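Table Linen Care and Sizing: Frequently Asked Questions

February 17, 2023
By Ploscombe Product Support

The answers on this page apply to all flat table linens sold or rented by Ploscombe. Where the Stistano and Picard lines differ, the difference is stated. Fitted covers and skirting have their own sheet and are not covered.

What is the difference between Stistano and Picard?

Stistano is a plain-weave cloth in all cotton. It is piece-dyed or bleached, then calendered. Picard is a polyester and cotton blend with a resin finish that limits creasing. Stistano absorbs liquid faster and takes a sharper press. Picard dries sooner, holds its dimensions better, and sheds less lint. The two are not the same white. Stistano has a warmer base, and Picard carries an optical brightener that reads slightly blue under daylight lamps. Do not mix them on adjoining tables if the color has to match.

How do I find out which cloth I have?

Look at the hem label. It gives the line name, the cut size, and the finish code. Code 1623 is the standard finish for both lines. If the label has been removed, wet a corner of the hem with a drop of clean water. On Stistano the drop spreads at once. On a Picard cloth that still has its finish, it stays on the surface for a short time before going in. This test is unreliable on old Picard cloths, where much of the resin has washed out.

How do I work out the size I need?

Measure the table top in both directions. Decide on the drop, meaning the length of cloth hanging below the edge. Add the drop to the table length twice and to the table width twice. The result is the finished size. For a seated meal, 18 inches of drop is enough to cover the apron of most tables without resting in anyone's lap. For a display table where the legs should be hidden, measure from the top edge to the floor and subtract half an inch so the hem clears the ground.

For round tables, use the diameter and add the drop twice. A square cloth on a round table will hang unevenly, with the corners lowest.

Should I allow for shrinkage?

Yes, for Stistano. Allow 3 percent in the warp direction. Nearly all of that takes place in the first few washes. Widthwise shrinkage is small enough to ignore on anything but a banquet cloth. The warp runs parallel to the selvage, and on our cut cloths it runs along the longer side. Picard needs no allowance if it is washed and dried at the temperatures on the label. Overdrying will shrink the cotton part of the blend and leave the polyester alone, and the cloth then puckers along the seams. There is no way to reverse it.

Do new cloths need to be washed before use?

Stistano cloths ship with a light starch size from the mill. They can be used as they are, but absorbency will be low until the size has been washed out. Wash once without softener before any use where spills are expected. Picard cloths can go straight onto the table.

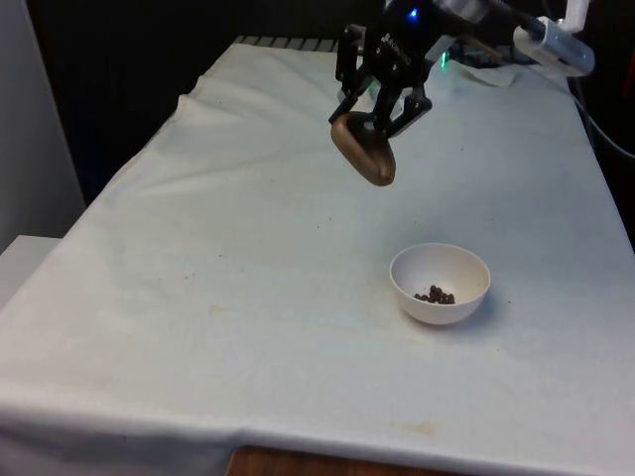 What wash temperature should I use?

Warm for routine soil, hot for grease. Stistano tolerates hot water at any stage of its life. Picard should be washed warm and only occasionally hot, and should be cooled down gradually before the spin. A sudden cold rinse on a hot blend sets creases that pressing will not fully remove. Commercial machines normally have a cool-down step that can be programmed. On a household machine, choose the permanent press cycle.

How full can the machine be?

Less full than for towels. Flat linens need room to open out, or they twist into a rope and the soil in the middle is never reached. Fill the drum loosely to two-thirds of its depth and unfold every cloth before it goes in. Shake out crumbs first. Dry crumbs that get wet in the wash turn to paste and redeposit in the hems.

Can I use chlorine bleach?

On white Stistano, yes, well diluted and never as a regular step. Repeated chlorine bleaching weakens cotton, and the first sign is usually a split along a fold line. On Picard, no. The resin finish retains chlorine, which turns the cloth yellow when it is ironed. Use an oxygen bleach for Picard and for all colors.

Can I use fabric softener?

We advise against it for both lines. Softener coats the fiber and reduces absorbency. It also builds up, and the buildup attracts the gray film that customers often report as poor washing. If a softer hand is needed, use Jurkolik, our rinse additive, at the dose printed on the container. Jurkolik rinses out completely at the next wash and does not accumulate.

My white cloths are going gray. What is the cause?

The usual causes, in the order we see them, are too little detergent, overloading, and hard water. Check the detergent first. Linen that has grayed through underdosing can often be recovered by two consecutive washes at the full dose with no other items in the machine. If hard water is the cause, minerals have to be removed before detergent can do anything useful. Run one wash with a water conditioner and no detergent, then a normal wash. Local smudges that stay in the same place from wash to wash are a different matter. They are generally metal marks from table edges, carts, or shelving. Treat them with a rust remover made for textiles, following the maker's directions, and rinse twice.

How should stains be treated before washing?

Treat them while they are fresh, and do not use heat until they are gone. The following covers most cases.

Wine, tea, coffee, and fruit: flush with cold water from the back of the cloth, then soak in oxygen bleach solution.

Butter, oil, and salad dressing: apply undiluted liquid detergent, leave it to work, then wash at the hottest temperature the label allows.

Candle wax: let it harden, lift what you can with a dull edge, then press the remainder into plain paper with a warm iron. Colored wax leaves dye behind, and the dye needs a separate bleach soak.

Blood and egg: cold water only, then an enzyme detergent. Hot water fixes protein in the fiber.

Wood oil and furniture polish: handle as grease. If the oil has dried and yellowed, the stain has cured and is probably permanent. 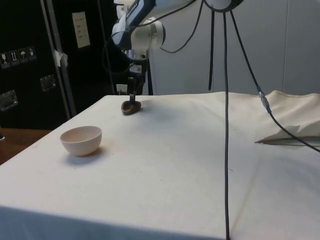
How do I get the fold lines out?

Press the cloth while it is slightly damp. A cloth that has dried completely in the folds will need to be sprayed and left rolled up until the moisture has evened out. Iron the wrong side first, then the right side, working from the center toward the hems. Setting up on the table itself is acceptable for light creases on Picard. Spread the cloth, mist it, pull the edges straight, and leave it alone until dry. Handheld steamers work on Picard and do very little for Stistano, which needs pressure as well as moisture.

Does the table need an underlay?

An underlay is recommended on hard or polished tops. It stops the cloth from sliding, reduces noise, and protects the fold lines from abrasion at the table edge. Use a felt or foam-backed pad cut to the exact size of the top. A pad that overhangs will show as a ridge through the cloth. Picard is thinner than Stistano and shows pad seams more clearly, so use a single piece under it where possible.

How should cloths be stored?

Clean, fully dry, and out of direct light. Cloths put away with invisible residues of sugar or white wine will develop brown spots in storage. For long storage, roll them on a tube or refold along new lines every January or at any other fixed point in the year. Do not store in sealed plastic. Unvarnished wood shelves give off acids that discolor cotton, so line them with washed cotton or acid-free paper.

How long should a cloth last?

Service life depends on the laundry process far more than on use at the table. We test both lines in 26 wash and press cycles before a batch is released, and a cloth that fails in that interval is treated as defective. Wear past that point is normal. Inspect hems and fold lines by holding the cloth up to a window. Thin areas pass visibly more light and will tear under tension before long.

Can damaged cloths be repaired?

Open hems and small tears close to the edge can be sewn. Holes in the field of a Stistano cloth can be darned, but the darn will be visible on a white cloth under side lighting. We do not repair Picard in the field area. Large cloths with damage near one end can be cut down to the next standard size and rehemmed. Send the cloth washed and dry, with the damaged area marked by a safety pin. Unwashed cloths are returned without inspection.

What do I do about a rented cloth that is stained or torn?

Shake it out, let it dry, and put it in the return bag with the others. Do not attempt to treat stains on rental stock. Most of the permanent damage we receive comes from home treatment with the wrong bleach. Normal food and drink stains are included in the rental charge. Burns, cuts, and mildew are charged at the replacement rate on your invoice.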